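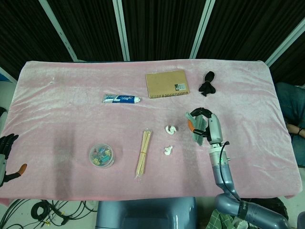
Kidex starts remote teaching runs on two-arm robot

Monday, August 10, 2020 - Kidex has begun teaching its two-arm robot to sort household odds and ends, with operators driving the arms by remote control. Each run gets recorded, then goes into training. Small stuff only for now - stationery, toothpaste, that kind of thing, laid out on a cloth-covered table.

Target is 300 good runs by September. Operators work in 60 minute shifts, two to a shift, one driving and one resetting the table.

Rawiri Merrick, who heads the project, said the slow part is people and not the machine. "First day, everybody grabs too hard. Takes a while to get a feel for the grippers." Fumbled pickups are kept but taged separately.

Gun-woo Cheon of Vatico, which wrote the control software, said lag was down from the spring trials. No figures given. An update to the hand controls is due next month, he said, mostly wrist rotation.

Soft items still the hardest to show. Cloth especially, it bunches up and opertors end up regrasping. Lukeser, a parts supplier, is also backing the work. Terms not disclosed.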